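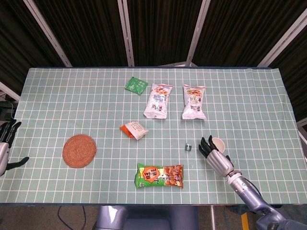
Wednesday night, snack night. I put down the good tablecloth, the sage green one with the grid, so everyone understands this is an event and not just me eating peanuts over a table.

Full disclosure: I can't read most of what I buy. My method at the Suseo market is to look at the picture on the bag and trust it like a stranger's dog.

By that method the two white bags are a safe bet. One has what I'd call peanuts on it, or roasted somethings. The other is a touch shorter. I bought both in case there's a difference. Flora Pollock says there's a difference. Flora Pollock also says she can taste the difference between tap waters.

The long green one is the one I'm excited about. Big orange starburst, red characters, a photo of brown glazed pieces of - look, they're shiny. Any food confident enough to put itself next to an explosion deserves a chance.

The small green square sachet I grabbed at the register. Could be a snack. Could be seasoning for a snack. Last month I ate what I thought was candy and it was soup base, so we proceed with humility.

Same goes for the little white and orange packet. The print on it is faint and I refuse to get my glasses for something that size.

Yes, the coaster is new. Rust orange, woven, came from Drerkham, and it has done more for that tablecloth than I ever have. No, I won't be putting a drink on it. It's a round thing to look at while you chew.

Flora wants everything poured into bowls "like adults." I've explained that the bags are half the fun and that bowls are just dishes you haven't washed yet. Talks are ongoing.

House rules for snack night, since people asked (one person asked, it was my sister):
Everyone tries everything.
You rate it out of 4, because with 5 you all just say 3.
No looking it up until the bag is empty.

Starting with the white bags because I'm a coward. Green bag goes last. If it's fish I'll be brave about it, and if it's very good fish I'm going back to Suseo before work tomorrow and buying the shelf.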